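ラダルホルム(Ladalholm)の市議会、徹夜で見てしまったので連投します。長いです。興味ない人はミュート推奨

まず前提。市長与党の「市民連合」が過半数を失ったのが去年の11月の補選。そこから半年以上、予算も人事もまともに通ってない。で、きのうの夜に出てきたのが例の港湾再編条例。これが本題

条例の中身ざっくり。市が持ってる旧港の土地をFlorville地区の開発公社に移す。公社の理事は市長が任命。議会の承認いらない。はい、ここが揉めてるところ

いや揉めるでしょ普通に。土地の処分を議会から外すって話だから。右も左も関係なく怒る案件だと思うんだけど、地元紙の見出しが「野党、開発に抵抗」で朝から変な声でた

開発に抵抗してるんじゃなくて手続きに文句言ってるんだって。そこ混ぜると全部おかしくなる

市長の話もしておく。この人が面白いのは、もともと港の再開発に反対する住民運動の出身だってこと。1976年の埋め立て反対の座り込みに学生で参加してた、というのがずっと売りだった。選挙のチラシにも毎回その写真

その人がいま、埋め立て地の処分権を自分の手元に集める条例を出してる。本人の中では矛盾してないらしい。「あの時は市民が決められなかった。今は市民に選ばれた私が決める」だそうで。きのうの答弁そのまま。メモった

これ、うまい言い方ではあるんだよな…支持者はたぶんこれで納得する。でも議会も市民に選ばれてるんですが、という野党席からのヤジがきのう一番の正論だった

1516票差。前回の市長選の差ね。圧勝みたいな顔してるけど1516票。この数字だけ覚えて帰ってほしい

しかもその差のほとんどがBeaudoin地区から出てる。川の南側の、昔の造船所の社宅があったあたり。あそこは今でも市長を名前じゃなくて「うちの子」って呼ぶ。行けばわかる。パン屋にポスター貼ってある

で、そのBeaudoinが今回ちょっと割れてる。ここが新しい動き

理由はバス。港湾再編とセットで路線の見直しが入ってて、Beaudoinから市立病院まで行く便が乗り換えになる。条例の別表にちいさーく書いてある。別表まで読んだ議員、何人いたんだろう

きのうの傍聴席、前の方はほぼBeaudoinの年配の人たちだった。市長が入ってきたとき拍手しなかった。あれは中継だと映ってない。音だけ聞いてると分かる、入場のとこ妙に静か

ちょっとお茶いれてくる。続きあとで 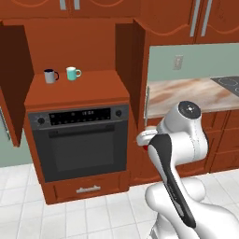 文・ラダルホルム市政メモ/7月1日(月)

もどりました。続き。採決の話いきます

採決は結局されてない。ここ勘違いしてる人多いので強調。「可決」って流してるアカウントあるけど間違い。委員会に差し戻し。差し戻しです

差し戻しの動議を出したのが野党じゃなくて与党の最古参の議員だったのが昨日のハイライト。Beaudoin選出。市長とは住民運動のころからの仲間。議場がしーんとした

動議の理由説明がまた短くて。「別表を読む時間がほしい」。それだけ。座った。あれで全部伝わった

市長の顔は中継カメラが一瞬だけ抜いてた。笑ってた。この人は困ると笑う。前の補選の夜もそうだった

差し戻し動議は賛成多数で通過。与党から5人が賛成に回った。5人。これ普通に大事件なのに、公式サイトの議事速報には「継続審議」としか書いてない

「継続審議」と「差し戻し」は手続き上べつもの。継続審議なら今の案のまま次に持ち越し。差し戻しは委員会で修正できる。つまり別表を削れる。バスが残るかもしれない。この違いは大きいので公式は直してほしい、メール送りました

Wulleoの話もしないと片手落ちか。Wulleoは旧港の土地を借りたがってる物流会社。条例が通れば公社と直接契約できる。通らなければ入札

先に言っておくと、不正があったとかそういう話は出てないです。今のとこ何も。リプで汚職って断言してる人いるけど、証拠ないならやめたほうがいい。ブロックする可能性あります

ただ、Wulleoは雇用600人って言ってる。この600が曲者で、きのう野党が「正規か」って聞いたら市の担当部長が「確認中」。3回聞いて3回とも確認中。資料に太字で載せてる数字なのに確認してないんかい

部長は気の毒でもある。たぶん数字は上から降りてきてる。耳まで赤くなってた

で、擁護もしておくと、市長の言い分にも一理はある。旧港はもうずっと塩漬け。入札を二度やって二度とも応募なし。議会の承認待ちで話が流れたこともある。スピードがほしいのは分かる。分かるんだけど

スピードがほしいなら期限つきの特例にすればいい。期限を切って、理事の半分を議会推薦にして、それで出せば野党の半分は乗ったと思う。恒久で、全員市長任命で、別表にバス。そりゃ無理だわ

なんでそうしなかったのか。支持者の人に聞くと「妥協したら負けと思われるから」って言う。過半数割れした少数与党の市長がそれ言っちゃうのか…とは思う

昔を知ってる人ほど複雑みたい。座り込みのときも最後は妥協案を蹴って、結果いちばん厳しい形で埋め立てられた、って話をきのう傍聴のあと外の階段で聞いた。真偽は自分では確かめられてない。市史には「協議不調」としか載ってない

野党の方も褒められたもんじゃない。きのうの質問、半分は市長の住民運動時代の悪口だった。今の条文と関係ない。あれをやると傍聴席が一気に市長側にもどる。実際もどりかけた

「裏切り者」って言葉を使った議員がいて、議長が注意。発言取り消し。取り消したけどもちろんみんな聞いてる。中継のアーカイブからは落ちるはずなので、見たい人は早めに

あと野党は対案がない。これずっと言ってる。反対はいいけど旧港どうするのって聞かれて「市民と対話を」じゃ、誰も動かせないと思うんですよ。前の選挙もそれで負けてるのに

今後の日程。委員会は来週から。公聴会を開くかどうかは委員長判断。委員長は与党だけど、差し戻しに賛成した5人のうちの一人。なのでたぶん開く。たぶん

公聴会が開かれたら、Beaudoinの人たちがバスの話をする。Florvilleの商店会は開発賛成で来る。この二つの地区が正面から向き合うの、私が見始めてからは初めてかも

ちなみにFlorvilleは前回、市長に入れてない。反対側に大差で入れた地区がいま市長の条例を応援していて、市長を育てた地区が止めようとしてる。地図がひっくりかえってる感じ

リプ返し。「市長は辞めるべき?」→ その段階じゃないと思います。条例が一本戻っただけ。不信任は数がたりないし野党もやる気なさそう

「次の選挙には出るの?」→ 本人はきのう廊下で聞かれて「仕事をするだけ」。出る人の言い方だなと思いました

「あなたはどっち支持?」→ 前回は市長に入れました。その前も。だから余計にしつこく書いてるのかも。今回の条例は反対です。別表読んだら反対になった

「別表どこで読めるの」→ 市議会サイトの議案書のPDF、うしろのほう。目次に載ってないので最後までスクロールしてください。スマホだと重いです

訂正。さっき「入札を二度やって二度とも応募なし」と書いたけど、二度目は応募一社で、条件が合わず不成立でした。教えてくれた人ありがとう。上の投稿は消さずに残します

もう一個訂正、傍聴席の前の方「ほぼBeaudoin」は言いすぎ。Florvilleの商店会の人も座ってたそうです。私の席からは見えてなかった

公聴会の傍聴、もし開かれるなら整理券になると思う。去年の予算のときは開庁前に並んで入れた。今回はもっと早いかも。行く人は上着もっていって、あの議場ほんと冷房きつい

議事速報、いま見たらまだ「継続審議」のまま。返信もなし。直ったらまたここにぶら下げます

とりあえず寝ます。誤字はあとで直しまs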